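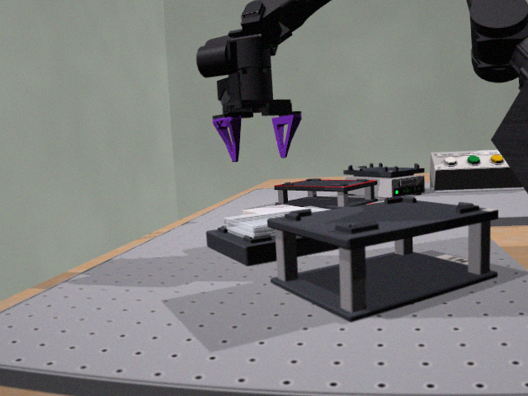 # 机器人的作业是谁写的?

你小时候学用筷子,大概是这样的:大人夹了一颗花生米给你看,你也夹,花生米飞到了沙发底下。大人又夹了一颗,你又夹,这回飞到了猫身上。过了好些天,花生米总算进了嘴,猫也松了一口气。

机器人学做事,走的路差不多。区别在于它脾气特别好,从来不会喊累,也从来不会自己琢磨“我为什么要夹花生米”。你给它看什么,它就学什么。你给它看的动作里有个坏毛病,它会把坏毛病也学得一丝不苟,比你学你表哥说脏话还快。

所以,在机器人学会任何一件事之前,得先有人做一大堆“示范”。做示范、挑示范、把示范整理好的这份工作,叫做**收集数据**。名字听上去像戴白手套的科学家干的活,真做起来更像是连着抄一个下午的生字。

## 先说说什么叫“例子”

假设我们要教机械手做一件很小的事:把一块小盒板从一个架子上拿起来,放到另一个架子上。就这么点事。你三岁就会,而且三岁的时候还会顺便把它啃一口。

对机器人来说,这件事可以拆成一长串小问题。手该往哪边挪?挪多少?什么时候往下降?手指什么时候合拢?合到什么程度算夹住,什么程度算快把板子捏坏了?每过一眨眼的工夫,它就得回答一遍。

一个例子,就是把这一长串问题和答案从头到尾记下来。里面主要有两样东西:

- **看到了什么**:摄像头拍下的画面,一张接一张。
- **做了什么**:每个关节转到哪里,手指张开还是合上。

把这两样按时间对齐,就成了一份完整的“作业答案”。对齐很要紧。要是画面比动作慢了半拍,机器人就会学到一个很奇怪的道理:应该先合手指,再去找板子。有些人类早上找眼镜的时候也是这样的,可我们不打算让机器人学这个。

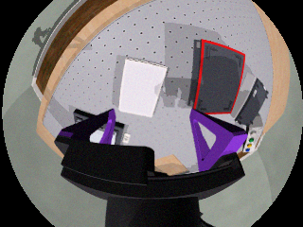
**文/努尔·阿布·贾乌德(Nour Abou Jaoude)**
*Foltska 少儿科技栏目撰稿人*

## 手腕上也能长眼睛

人的眼睛长在脸上,这件事你可能早就注意到了。机械臂没有脸,摄像头爱装哪儿就装哪儿。有一个常见的位置是手腕附近,从那里往前看,自己的两根手指总在画面里,中间空出来的地方就是它接下来要对付的东西。

这么看东西有好处。手靠近一样东西,那样东西在画面里就变大;手歪了,画面也跟着歪。你把脸贴到桌面上找掉下去的橡皮,用的是同一个办法,就是姿势难看一点。

坏处也有。凑得太近,就不知道整张桌子是什么样了。而且这类摄像头常常用很“广”的镜头,看得宽,可是直的边会变弯,好好一块平板看上去像要鼓起来。机器人倒不在乎。它从来没见过“正常”的样子,所以也不觉得这样不正常。你要是从小透过鱼缸看世界,大概也会觉得课本上的直尺画错了。

因此,收集数据的人往往还会在别处放摄像头,比如站得远一点,把整条胳膊和桌上的东西都收进去。近的那个管细节,远的那个管大局,跟足球场上守门员和教练的分工差不多,只是它们不会互相吼。

## 在电脑里排练

还有一个秘密要告诉你:有很多示范,压根没有碰过真的桌子。

研究人员会在电脑里造一个房间。有墙,有地板,有木头桌子,桌上有打满小孔的板,板上有架子和按钮盒。机械臂也在里面,连影子都算好了。这种地方叫**仿真环境**,你可以把它当成一个游戏,不过是那种没有金币、没有怪兽、关卡永远是“搬一下这块板子”的游戏。

负责示范的马吉迪·阿塔拉(Majdi Atallah)在这个“游戏”里待过不少时间。他手里拿着一个控制器,手往左,屏幕里的机械臂也往左;手指一捏,那两根紫色的手指也往一块儿合。他表弟听说他靠打游戏领工资,羡慕了整整一个星期。然后表弟来看了一次,看到第三遍搬板子的时候就问厨房在哪里。

在电脑里排练,好处是明摆着的:

1. 摔了不心疼。机械臂一头撞上架子,按一下“重来”,架子就好了。真的架子可没有这个按钮。
2. 布置很快。想把盒子转个角度、挪个地方,敲几下键盘就行,用不着弯腰。
3. 半夜也能干。这一条是对电脑说的,人半夜还是应该睡觉。

坏处呢,是电脑里的世界太讲道理了。真的桌子上会有灰,会有咖啡印,会有不知道谁放在那里的半块饼干。真的塑料会打滑,真的螺丝会松。仿真环境要是没把这些算进去,机器人就会以为世界上没有饼干。等它到了真桌子跟前,很可能会愣住。

所以用仿真环境收集来的例子,之后通常还要配上一些在真机器人上做的例子,两边一起学。

## 一遍又一遍,可是不能一模一样

马吉迪做一次示范要用 45 秒。听着很快,对吧?问题是一次远远不够,他那一批任务最多要做 700 次。

你可能会想:做一次,然后复制粘贴不就行了?我也这么想过,还觉得自己很聪明。

可惜复制出来的例子,机器人只能学到一件事:板子永远在**那个**位置。你把板子往旁边推一个拇指宽,它照样伸到老地方,认认真真夹住一团空气,认认真真地搬过去,再认认真真地放下。从它的角度看,这次作业是满分。
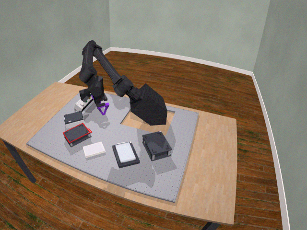
要让它明白“板子在哪儿,手就去哪儿”,就得每次都变一变。架子往前一点,往后一点;盒子转正,转歪;胳膊从高处出发,从低处出发;手从这边绕过去,再从那边绕过去。变的花样够多,机器人才会慢慢放弃死记硬背,开始看画面。

说起来,老师出应用题的时候把苹果换成梨,也是这个意思。你当时以为老师只是比较喜欢吃梨。

不过花样也不能乱来。如果同样的摆法,第一次从左边绕,第二次从右边绕,机器人可能会算出一个“平均答案”,也就是从正中间直直地穿过去。正中间刚好有一个架子。后面的事你自己想象一下,好在那是在电脑里。

## 做坏了的怎么办

示范的人也是人,会走神,会打喷嚏。星期四下午尤其容易走神,具体原因马吉迪不肯说。

做坏了的例子大致有这么几种:

**没夹住。** 手指合上了,板子没跟着走。这种很好认。

**夹住了,放歪了。** 板子一只角搭在架子外面,看着像是放好了,其实再碰一下就要掉。这种要睁大眼睛才看得出来。

**放好了,可是磨蹭。** 手在半空停了老半天,因为示范的人在想晚饭吃什么。机器人学了以后,也会在半空停老半天。它可没有晚饭要想,它只是以为搬东西就应该这样。

**错了,又救回来了。** 手先是偏了,示范的人发现以后,慢慢挪正,最后搬成功了。

你猜最后这一种该不该扔?很多人第一反应是扔掉,因为它不漂亮。可它常常很有用。机器人以后干活,自己也会偏,总得见过“偏了以后怎么办”。要是只给它看完美的示范,它一旦出了点小差错,就像走进了一个从来没去过的房间,连灯的开关在哪儿都不知道。

所以挑例子的人会给每一份贴上标签:成功,失败,中间纠正过。标签贴得马虎,后面的人就要骂,骂得还很有礼貌,一般写在邮件里。

## 然后才轮到学习

例子攒够了,就交给一个叫**模型**的程序。模型先看一幅画面,猜一猜手该怎么动,再跟示范里真正的动作比一比。猜错了,就把自己里面的许多小数字调整一点点。再猜,再比,再调。

这个过程里没有人坐在旁边讲道理。模型不懂什么叫“架子”,也不懂为什么要搬。它只是越来越会猜。猜得够准了,就让它自己控制机械臂试一试,旁边的人抱着胳膊看,谁也不说话。

第一次试,多半不行。它可能伸到半路开始发抖,像是在跟自己商量。这时候要回头去查:是不是哪种摆法的例子太少了?是不是有一堆例子都是从同一边过去的?查出来缺什么,就补什么。于是马吉迪又拿起了控制器。

## 你也可以在家里当一回机器人

这个游戏要 2 个人:一个当机器人,一个当老师。

**准备:** 一块橡皮,两本书,一张桌子,一条围巾。

**怎么玩:**

1. 把橡皮放在第一本书上。“机器人”用围巾蒙住眼睛,坐好。
2. “老师”轻轻握着“机器人”的手腕,带着他把橡皮捏起来,放到第二本书上。一句话都不许说。
3. 用同样的摆法再带几遍。
4. 松手,让“机器人”自己来。多半能成功,他会很得意。
5. 趁他得意,悄悄把第一本书挪一挪,再让他来一次。
6. 摘掉围巾,把书摆在不同的地方,重新带几遍,再让他睁着眼睛自己做。

比一比第 5 步和第 6 步,你就知道为什么例子里光有动作不行,还得有画面,而且画面得有变化。

“机器人”在第 5 步抓空以后如果生气,说明他是人。换他当老师就好了。

## 几个常被问到的问题

**机器人会不会嫌示范的人做得不好?**
不会。它照单全收,这才可怕。

**能不能让机器人自己乱试,试到会为止?**
能,有一类方法就是这么做的,尤其适合在仿真环境里用。只是乱试很费时间,而且它找到的办法有时候很离谱,比如把板子一路推过去,因为谁也没告诉它不许推。给它看一些人做的例子,可以省掉不少离谱。

**示范的人手酸不酸?**
酸。马吉迪每做完一组就去倒杯水,走得比机械臂慢多了。

**是不是例子越多越好?**
多一点通常有帮助,但一大堆差不多的例子,还比不上少一些、各有各的样子的例子。下次你妈妈让你把一个字抄一整页,你可以试着跟她讲讲这个道理。抄写的作业本还是先准备好。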